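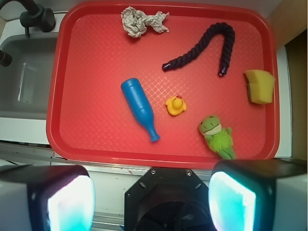

Quick one before I lose the thread, lab closes at seven and I still have to charge the batteries.

So the re-ranking thing works. Mostly. Three weeks of me complaining on here that the policy grabs whatever is closest to the wrist when you ask it for something specific, and the fix was embarassingly small.

Recap for anyone new. We give the robot a typed request ("pick up the duck") and it gets a view of the tray from the wrist camera and has to go pick up that object. Old setup: one network, picture and words in, motion out. Worked fine with two objects on the tray. With six it fell apart. You'd say sponge and get frog. You'd say rope and get frog. It loves the frog.

Clementina's idea, back in February, was to stop asking for one motion. Sample 12 candidate grasps, ignore the words completely, then have a second small model score each one against the request and run the winner. I said it would be too slow. It isn't. Scoring takes 130 milliseconds for the whole batch, and the arm spends longer than that just settling.

Numbers from Thursday, same six objects, shuffled between tries:

Old policy, right object: 61 out of 100
Re-ranked, right object: 88 out of 100

The 88 is right object picked and held for the full lift. Dropped ones counted as fails even if it went for the right thing. I was strict. Joaquim thinks too strict, he'd give credit for a correct choice and a bad grip. Fair, they are different problems. Will log them separately next time.

Where it still fails:

Cloth. It's a crumpled wad and never the same shape twice, so the candidates land all over the place and the scorer likes most of them. Picks the right thing, closes on one thin fold, lets go halfway up. Nearly half of the misses.

Rope. It's bent over in an arch, and the sampler keeps aiming for the gap in the middle where there's nothing. The scorer sees rope on both sides and says great, go. Need negative examples for that. Lots of them.

Yellow. Duck and sponge. Ask for "the yellow one" and it picks one with total confidence. I don't know what I want it to do there, to be fair. Ask back? We have no way for it to ask back.

Bottle is solved, I think. Didn't miss it once.

Training data for the scorer was only 113 labeled trays, all from our own logs, Joaquim did the labels over two evenings. I expected to need ten times that. Haven't tried with fewer yet, should do, it would be a nice plot.

One thing that bit me, so write it down: if you crop the candidates too tight the scorer gets worse. Much worse. It wants some of the tray floor around the object. I lost a whole day thinking the labels were broken (sorry Joaquim). Wider crop, problem gone.

Next up is new objects it hasnt seen, and a tray that isn't red. I have a bad feeling about the second one. Code goes up in the Borarari repo once I've cleaned out the hardcoded paths, so don't ask me this week please.

Ok, batteries.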